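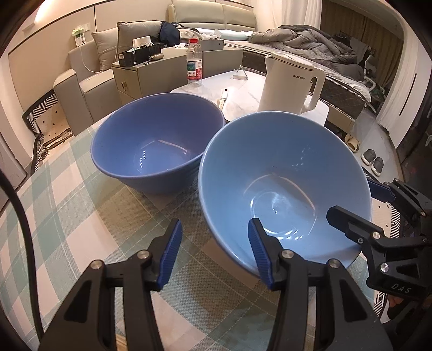 Photo: Drerko / Irklow project

28 Jan 2020

I spent an afternoon with the Irklow people at Drerko last week, and I came home wanting to rearrange all my kitchen cupboards! They're teaching a robot to tidy up after meals, and the teaching is done by hand. You hold a gripper in each fist, you pick up the dishes with them, and the recordings get turned into lessons for the robot later on.

I figured two blue bowls on a plaid tablecloth would be the easy stuff. Nope. To lift a bowl by its rim you want one finger inside and one outside, and the first time I squeezed I got only air (and a few laughs). The ribbed pads on the jaws are there for grip, but you still have to come in at the right angle, and my left hand was hopeless at it.

The crew has been at this since December and has 3352 recordings so far, almost 700 of them just bowls. They work in ordinary furnished rooms, with the bed and the sofa and the kettle left right where they are, so the robot gets used to seeing other people's clutter. I liked that a lot. My place would be excellent training, I told them.

Each person does 7 tries and then takes a break, and believe me, your wrists want one. I managed two bowls stacked by my last go and was way too proud of it.

Next stop is Maldonado Hall in Bulludthorpe, where the robot gets its own turn at the dishes in front of visitors. I've already asked if I can bring my own bowls.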